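Planning and Budgeting for a Plate-Handling Cell: Frequently Asked Questions
Fagerlund Kitchen Automation
Last updated September 3, 2023

These are the questions we get most from canteen operators and school kitchens that are thinking about a small arm for racking and unracking plates. Prices are not listed because they depend on the arm you choose. Write to us for a current quote.

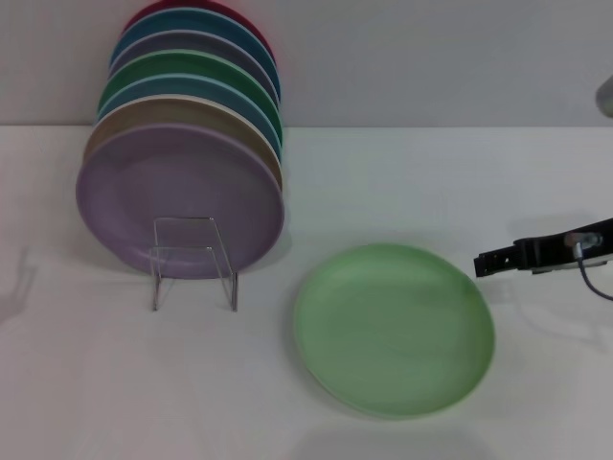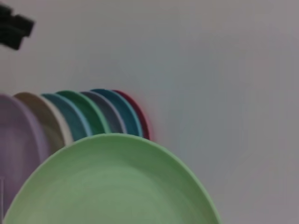
Colored plates, a rack and a gripper on a white table.

What do I need to buy besides the arm?

A gripper, fingers that suit your plates, one camera at the wrist and one looking over the whole table, a controller, a table that does not move, and a rack. Buyers tend to budget for the arm and leave the rest for later. Put everything on the first purchase order, including cables and mounting plates. Small parts ordered separately often arrive last and hold up the installation.

Do I need both cameras?

For plates, we recommend it. The wrist camera gives the close view of a rim, but a plate near the gripper can hide a good part of what is behind it. The overhead or head-height camera covers the rest of the table. If money is tight, buy a cheaper overhead camera and keep the better one for the wrist.

Can I keep the plates I already own?

Usually. Send us two of each kind before you order fingers. We look at the rim height, the diameter and how the surface behaves when a finger slides under it. A plate with a raised rim is easier to pick up from a flat table than one without. Mixed diameters in one rack are possible but add setup time, and setup time is billed.

Does color matter?

Less than people expect. White plates on a white table are harder for the cameras than colored ones, and a dark mat fixes most of that. Don't replace your plates over this.

What about clear racks?

They work, but a transparent rack is harder for a camera to find than an opaque one. If you want to keep a clear rack, fix it to the table so its position is known. Otherwise choose a solid color that differs from the table.

How many plates should I plan for per rack?

Start with 8. A fuller rack leaves less room for the fingers between rims, and the last plates in are the ones most likely to be bumped. Once the cell has run for a while you can decide whether a bigger rack is worth testing.

How much should I set aside for spares?

We tell customers to reserve $2000 for the first year. That covers a second set of fingers, a spare wrist cable and some rack replacements. The wrist cable is the part we replace most. It bends with every movement, so ask your installer how it is routed and leave slack.

What does the table cost?

The Satton bench we normally supply is included in the cell price. You can use your own if it is level, matte and bolted down. Glossy tops cause reflections. Tables on casters are not accepted, locked or not.

Should I rent first?

If you are unsure about your volume, yes. The minimum rental is 3 months, and part of the fee is credited if you buy the same unit. Rentals come with standard fingers only. Custom fingers are a purchase and are yours to keep.

How long is delivery?

The arm is rarely the problem. Fingers are made to order by Tirkia and their shop closes for part of July, so orders placed just before then take longer. If you need the cell running when a school term starts, order in spring.

Who will train my staff?

Sverre Boström runs the training at our Doltside workshop. One day is included for two people. Extra people can attend for a fee. We can also train on your site, but travel is charged and you will need to keep the cell free for the full day.

Can the cell replace a dishwasher operator?

No, and please don't budget as if it could. Someone still has to scrape, load, check for chips and clear a plate that has landed badly. Plan on a person nearby whenever the cell is running.

What should I send with a quote request?

Your plate samples, a floor plan with outlets marked, your busiest hour and your rack dimensions. Let us know too if the floor slopes toward a drain, as many kitchen floors do.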